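I've had the Huvley garment steamer since August, which feels long enough to be fair to it. I bought it after my iron died in a puff of something that smelt like burnt toast, and because my sister-in-law wouldn't stop going on about hers. It cost me £65 in the sale at Tincombe, full price is a bit more, and I nearly walked out with the Campos one instead as it came in a nicer colour. Shallow, I know.

First impressions were good. It's lighter than I expected and the handle suits my small hands. The tank clicks in with a proper clunk (you'll know if you've got it wrong, it dribbles on your feet) and holds 200 ml. That gets me through four or five shirts before I'm back at the tap. The lead is a decent length too, although I still had to move the lamp.

Heating up is quick enough. The box promises 65 seconds and mine usually wants a little longer, so I switch it on and go and find the hangers. There are 2 settings, low and high, and I've used low precisely once.

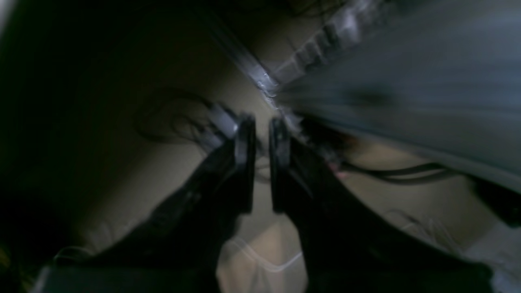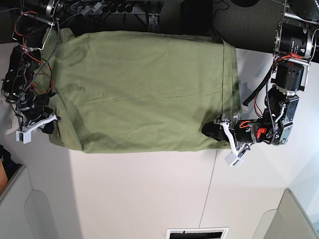
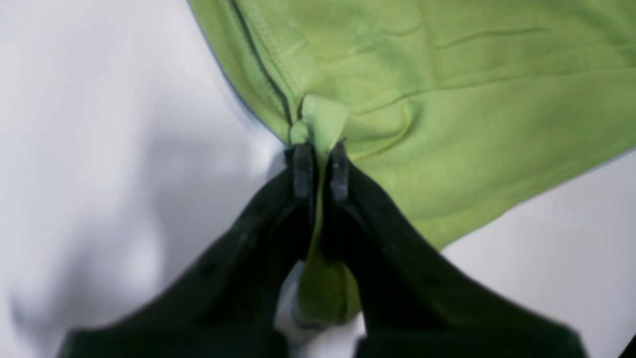
Where the Huvley really earns its keep is on soft, stretchy stuff that an iron tends to drag out of shape. T-shirts, jersey pyjamas, that sort of thing. Lime-green knit like the piece in the last photo is exactly what I'd reach for it with: you get soft wrinkles across the body, and a stitched seam down the side that goes wavy if you press it flat with a hot plate. I hang mine up, hold the hem with my free hand and run the steam down slowly, keeping a finger's width off the seam, and then do the seam itself last from the inside. Takes no time at all!

Cotton shirts are a different matter. Collars and cuffs come out all right but never crisp, and if you've got an interview or a wedding you'll want a real iron for the front placket. Linen is hopeless. I did a pair of linen trousers three times over and they still looked slept in. My friend Ataahua Rakena swears that spraying them with water first does the trick, so I tried that as well, and ended up with damp trousers that looked slept in.

Curtains, though - oh, I was pleased with the curtains. Ours are long and heavy and I'd been putting off taking them down for years. I did them where they hung, with two refills each, standing on the kitchen steps, and the fold lines from the packet have finally gone.

Niggles. The brush attachment falls off if you so much as look at it. It spits when the tank's nearly empty, so keep a towel handy. There's no bag or stand either, and the head stays hot for ages, so mine cools down in the bath. The instructions run to 13 pages and manage not to mention descaling until the very last one - we've got hard water here, so I'd have liked to hear about that sooner.

Would I buy it again? At the sale price, yes. At full price I'd look harder at the Campos. I've kept a cheap iron in the cupboard for the linen.

Recent reviews
Etolero handheld vacuum: good on stairs, poor on cat hair
Campos slow cooker, six months in
Wiremu Henare tries the Tincombe folding airer
Which lint roller? We used up a lot of black jumpers finding out
Huvley travel kettle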